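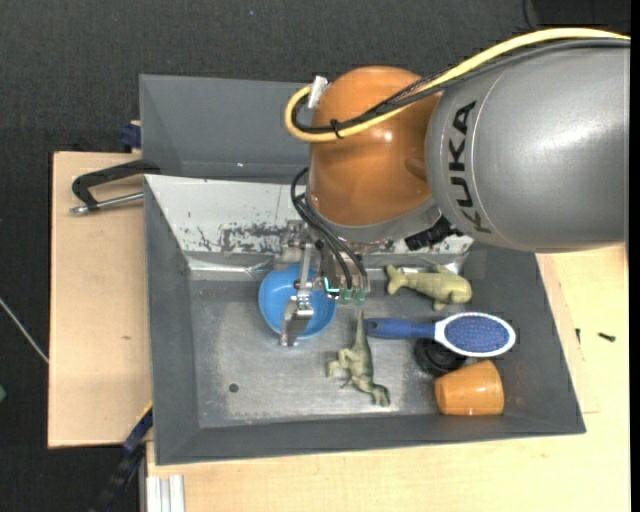

The Blue Bowl

My aunt kept everything that came out of the house in Tudlow in one dark grey bin, and it fell to me, the August after she moved, to decide what should become of it. I had given myself an afternoon. I ought to have known better, as it took me the whole of an afternoon to get past the bowl.

It was bright blue and round, the blue of a swimming pool in a holiday brochure, and it had been mine for porridge from the time I could hold a spoon until I was nine and wanted a grown-up one like everybody else. After that it held clothes pegs, and then the keys, and for one long winter a hyacinth bulb that never came to anything. My aunt used to say that a bowl was never finished with, it was only between jobs -- and she would rinse it under the tap and set it back on the sill as though it might be wanted again before teatime.

Then there was the whale. I had forgotten the whale entirely, and I felt rather ashamed of myself when I saw it lying there by the side of the bin, pale olive green, with its forked tail and its patient round head. It came from the toy counter at Govent's, when Govent's still had a toy counter, and I had been allowed to choose it for being brave at the dentist. I was not brave at the dentist. I bit him. But my aunt had promised, and she held that a promise made on the bus going in was still good on the bus coming home, which was the number 51 and always late.

The whale lived in the bowl, of course. That was the arrangement. Every Saturday's worth of puddings and every bath I ever had in that house seemed to come back to me with the two of them in it, and once a week, when the sill was wiped down, they were parted for a minute or two and then put together again.

I had brought two boxes with me, one for keeping and one for the Morsy Road shop, and I had written on them in my best capitals so that there could be no going back. I made a cup of tea. I made another. The light went off the garden wall and the neighbours called their dog in, and at last I picked up the whale, set it down in the bowl, and carried them both through to the kitchen window.

Back to top | Contact | © Kilex Stories 1/8/25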